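Search this list Go

Subject: Re: randomized rooms and the chain problem

Hi everyone,

Felicja Piątek wrote:
> Before we all change our pipelines, could somebody post what was
> really done with the chained fittings? The summary I got was one line
> long. Did the gain come from the grasp scoring or from the rooms?

Happy to, because I've been itching to write this up! The short answer is both, but the scoring did more than I expected.

Our old policy in Vimero picked a grasp by looking at contact quality alone. For a plain pipe fitting that's fine. Hang a chain off the cap and it falls apart – the best-looking contact is often the one where a finger wants to pass straight through the links. So we added a second term, a clearance cost, computed from the chain's shape at the moment of approach. The fingers still close on the body of the fitting, but the approach angle now gets chosen with the chain in mind.
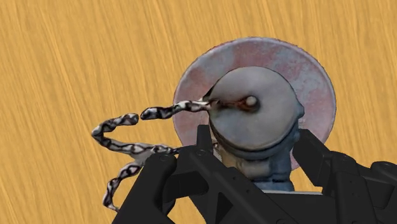
Contact-Rich Manipulation Group, Skatolham

We ran 3,202 simulated grasps with the new term and the same number without it. Failures where a finger snagged the chain dropped by 63 percent, and I ran the whole thing again overnight because I didn't believe it.

Now the rooms. Every run draws a furnished room, a table and a set of clutter, and the arm works over that table while all the rest is there to confuse the vision side. We used to train on bare backgrounds. With full rooms the detector needs longer to settle (the first 1,000 runs look pretty sad), but after that it gets much better at finding the object when there are chairs and books and who knows what else in view.
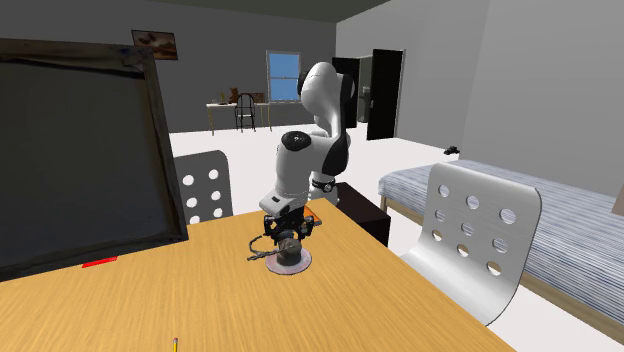
Gripper at the target, side view with bedroom clutter.

What I like most is that none of this needed a bigger network. It's the same 2 cameras and the same policy, with one extra cost and messier surroundings. Loïc Rolland is porting the clearance term to the Hurkbridge code, so you should be able to try it by February.

One weak spot: our chain model is crude. Links that bunch up get merged into one lump in the collision mesh, and the cost then treats the lump as solid. That makes the policy overcautious close to the fitting. If you have a cheap fix, please shout!

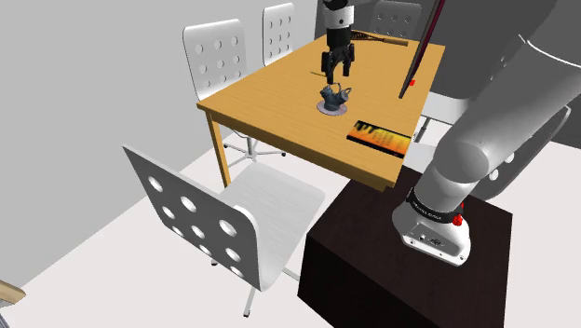 Bernadette Boyer wonders whether the clearance cost would hold up on soft cable, where the shape changes as soon as a finger brushes it. I'd love to know too. My guess is that we'd have to recompute it during the approach, and that's slow at the moment.

Scripts are in the usual folder, under chain_clearance.

Eoin

4 replies | 11 views
Contact the list owner | Back to top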